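Visit to the Robot Teaching Lab at Gistar
Report for the members' page, 2018-08-30

Our group has visited many production halls over the years, but this was the first time that we were guests in a research department. The invitation came from Kerstin Hollmann, who leads the manipulation group at Gistar and who once worked with our member Knut Teuber at Kuhlmann. Eleven of us came. We had to leave our bags at the reception and got a paper badge each, and then we walked through a very long corridor which smelled of coffee and floor wax.

Ms Hollmann began with a short talk. Her group does not write down the movements of the robot in a program. A person guides two arms by hand, a second pair of arms copies the motion, and everything is recorded: the angles of the joints, and the pictures from a fixed camera and from small cameras at the wrists. Such a recording is called a demonstration. From many demonstrations a neural network learns which movement should follow when the cameras see a certain situation. The method as such is known for some time. The question of her group is a smaller one: which demonstrations are worth recording, if you can only afford a few thousand?

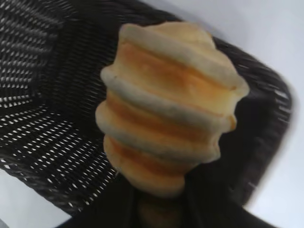 They have collected 3,095 demonstrations until now. In the first months the operators were told to work as cleanly as possible, always with the same approach and no wrong movements. The network which learned from these recordings was very elegant as long as everything lay where it should. When an object was turned a little, it reached beside it and then continued as if it were holding something. Uwe Rieger from our group knows this behaviour from his packing line at Eder, and he laughed quite loudly.

The second collection was made differently. The operators were asked to start from bad positions on purpose, to come too close to an edge, and then to correct themselves in a calm way. Ms Hollmann calls these recordings "repairs". With clean demonstrations only, the robot finished 53 of 100 trials. When around a third of the clean recordings was replaced by repairs, and the total number stayed the same, it finished 81. She was careful to say that this is one laboratory with one kind of arm, and that the paper is not yet reviewed. They want to send it in September.

Somebody asked if the improvement does not simply come from more variety. She agreed that this is the difficult point. They have tried to separate the two by making a set with many different starting positions but without corrections, and this set landed between the other two. So variety helps, and the corrections seem to help additionally. Mr Teuber wanted to know the scatter between operators, but this figure was not on the slide. She promised to send it to him.
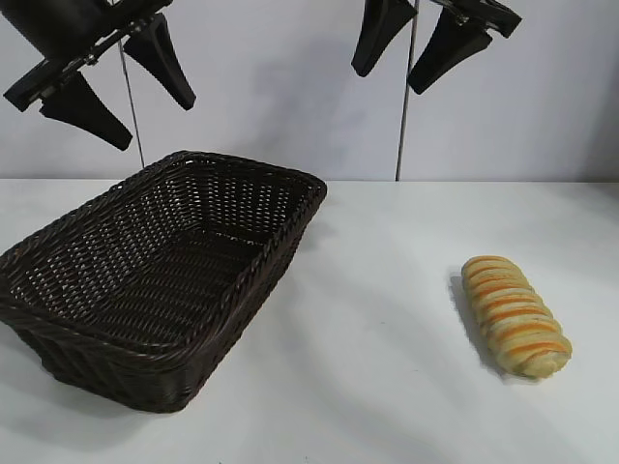
After the talk we went to the working place in two groups, as the room is narrow. We could each try the guiding arms for a few minutes. I must say it is harder than it looks. You do not feel the weight of the object, you only see it, and your hands want to hurry. My first attempt was stopped by the operator, Mr Vogler, in a friendly manner. Hildegard Ehlers was much better than the rest of us. She plays the organ and thinks that it has to do with moving both hands separately.

Mr Vogler also explained how a recording is judged. He watches every one again on the same day and gives it a mark from 1 to 4. Recordings with a 4 are not deleted but go into a separate folder, and the group is now studying if some of them can be used as well. He does this work since two years and says that he can recognise his colleagues by their movements, even when no name is written on the file.
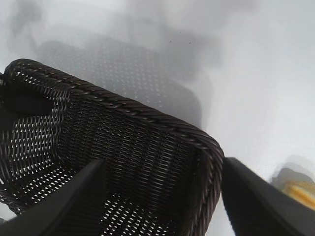

The choice of objects was a topic that I had not expected to be so interesting. The group likes things which are awkward for a machine in an everyday way, and Ms Hollmann spoke for a good while about soft things, shiny things and things with holes. A woven basket belongs to the last kind. Seen from the wrist, the white behind it shines through the slits of the weave in rows, and the twisted rim has small glints on it, so the network gets a pattern which changes with each small turn of the hand. Depth sensors have trouble with such a surface, she told us, and for this reason the group works with ordinary colour images only. Mr Rieger doubted that this is wise for industry. The discussion between the two went on until we were reminded of the time.

We ended in the canteen with plum cake. The slides can be requested from Mr Teuber. Our next visit goes to Plivex, and the registration list is open as usual; please write also if you need a seat in a car.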